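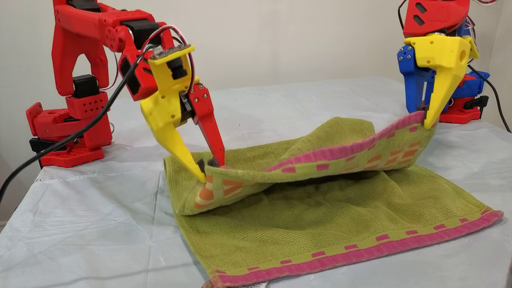 About Graltow Linen Service

Graltow washes, dries, folds and returns towels, bath mats and small knitted goods for guesthouses, swim clubs, salons and physical therapy practices. The company was set up by Salim Ondieki, who had managed the linen room of a 70-bed residential home and wanted to run a laundry in which folding was treated as a process with its own written standard. Graltow now serves 32 regular accounts from a single site on Budach Street. Towels make up the larger part of the volume.

What we handle

Hand towels, bath towels, bath sheets, mats, washcloths, robes, socks and other small knits. We do not take dry-clean-only garments, down, leather or carpets. Table linen is accepted for existing accounts only, and pressing is charged separately.

How towels are folded

Each towel is laid flat on the table, care label down, and smoothed from the center toward the hems. Corners are brought over in pairs. A flap lifted by one corner alone pulls across the weave and leaves a diagonal ridge, which carries through every later fold and shows in the finished stack. With both corners of the flap held and raised together, the cloth comes over evenly and the hems meet.

The standard Graltow fold is in half lengthwise, in half again, then in thirds. The finished piece presents one closed edge to the front of the shelf. Accounts with narrow shelving can specify the Fleren fold, which is in thirds lengthwise and then in half twice. It gives a narrower and slightly thicker piece. Rolled towels are available for poolside and salon use.

Towels are stacked by size and color, closed edges aligned. Stacks are tied with cotton tape and are not shrink-wrapped.

How knits are folded

Ribbed fabric behaves differently. The ribs compress and spread under light handling, and a knit that has been stretched during folding will be longer than its pair when it reaches the customer. Knits are therefore held loosely near one edge, turned over once, and laid down without smoothing.
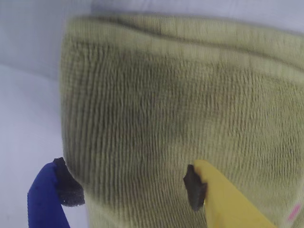
Cuffs are folded outward by one turn only. Socks are paired flat and are never balled, as balling strains the elastic at the top. Before folding, each knit is checked for pulled threads, thinning at the heel and marks near the cuff. Items with a fault are set aside in a marked bag and returned with a note. We do not mend or trim without written approval.

Capacity and turnaround

The Budach Street site processes up to 2000 pieces a day. Goods received before 9 a.m. are normally ready the following working afternoon. Robes take one day longer. Volumes rise in March, when the swim clubs change over their stock, and larger orders for that month should be booked ahead.

Lost and unmatched items

Pieces are counted in and counted out. Unmatched socks are kept on the Yazdani rack, named after the supplier of the shelving, until the end of the following month. Last year's count of pieces returned to customers from that rack was 1704.

New accounts

Send a list of item types, approximate weekly quantities and shelf depth to the office. A sample fold of each item is supplied for approval before the first full delivery, and the approved fold is recorded on the account card.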